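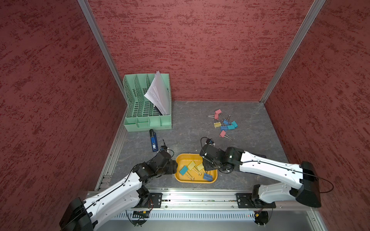
Amadi wrote back that the last checklist was fine for a working day but useless for a handover, as half the items said "OK" and gave no hint of what had been looked at. The comments below are longer for that reason. Items marked OPEN need action before the next block of recording.

Wenthorpe Cell Inspection: Two-Arm Desk Sorting Task
Checklist W-4, with inspector's comments
Period covered: April
Site: Wenthorpe, ground floor
Task being recorded: binder clips to tray, both arms driven by an operator
Episodes planned for this task: 2000
Episodes saved at time of inspection: 1516

Section A. Before power

A1. Mounting plates tight on front rail
PASS. Bolts checked with the short driver, left arm then right. Paint marks on the bolt heads still line up.

A2. Rail secure to enclosure
PASS. No play when pushed by hand.

A3. Cables clear of elbow and wrist joints through full travel
PASS WITH COMMENT. Both arms were moved by hand to the back wall and returned. The cable on the right arm needs slack at the elbow, but the loop should not get any bigger. Retie if it touches the tray during a reach.

A4. Driver boards and wiring under rail
OPEN. The boards hang where a knee or a chair back can reach them. Astow has quoted for a cover. Until it is fitted, keep chairs behind the floor tape when the arms have power.

A5. Vent panel not blocked
PASS. Nothing is to be set down in front of the slots, including cups and notebooks.

Section B. Power on, arms idle

B1. Emergency stop cuts power to both arms
PASS. Tested from the operator's seat and from the side. Arms drop when power is cut, so keep hands out from under them during this test.

B2. Arms return to start pose without touching walls
PASS. Repeated 5 times.

B3. Joint temperatures normal after idle hold
PASS. Readings entered in the cell log.

B4. Wrist cameras firmly seated
PASS WITH COMMENT. The left mount had worked loose at the previous inspection. It was refitted with thread lock and has held.

B5. Camera clocks agree with arm clock
PASS. Repeat this after any restart. A small offset will not stop a recording, and it spoils every episode saved after it.

Section C. Work surface and objects

C1. Objects match the task sheet
PASS. Clips, tray, green organizer with papers, and stapler. The organizer stays at the back left. Clips may land where they like within reach of the arms.

C2. Clips free of damage
PASS WITH COMMENT. Two were replaced because the handles had bent and no longer folded. Remove bent clips at the end of a batch. Swapping them halfway through makes the batch notes wrong.

C3. Clips scattered by hand between episodes
OPEN. Reviewing saved episodes from Sunday showed the same start layout many times in a row. A model trained on those will do well on that layout and poorly on others. Operators should drop the clips from a cupped hand and leave them as they fall, overlaps included.
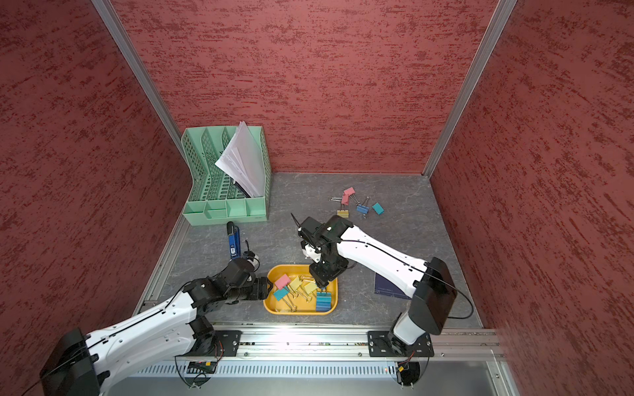 Should an episode be deleted when the gripper drops a clip?
Keep it if the operator picks the clip up again and finishes the task, and mark it "recovered." Delete it only if the clip leaves the work surface or someone reaches in by hand.

C4. Tray within reach of both arms
PASS. Tray position may vary a little from one episode to the next, but it must not sit against the rail.

C5. Lighting steady
PASS WITH COMMENT. Ceiling lights only. Blinds down for all recording.

Section D. Operator practice

D1. Hands out of enclosure while arms are live
PASS. Observed for one full batch.

D2. Operator pauses arms before resetting objects
OPEN. Done in most resets, skipped in a few when the arms were already at rest. An arm at rest under power can still move. Pause every time.

D3. Breaks taken
PASS. Breaks are in the log. Grasps get sloppy late in a long session and this shows up in the saved data.

D4. Episodes labeled on the same day
PASS. Labels are complete through the last batch.

Section E. Result

Cell may be used for recording with the three open items noted. A4 is with Astow. C3 and D2 are to be covered with all operators before the next batch starts. The Drundthorpe cell uses the same rail and the same arms and should be checked against A4 as well.

Next inspection: when the episode count reaches 2000, or after any arm is removed from the rail, whichever comes first.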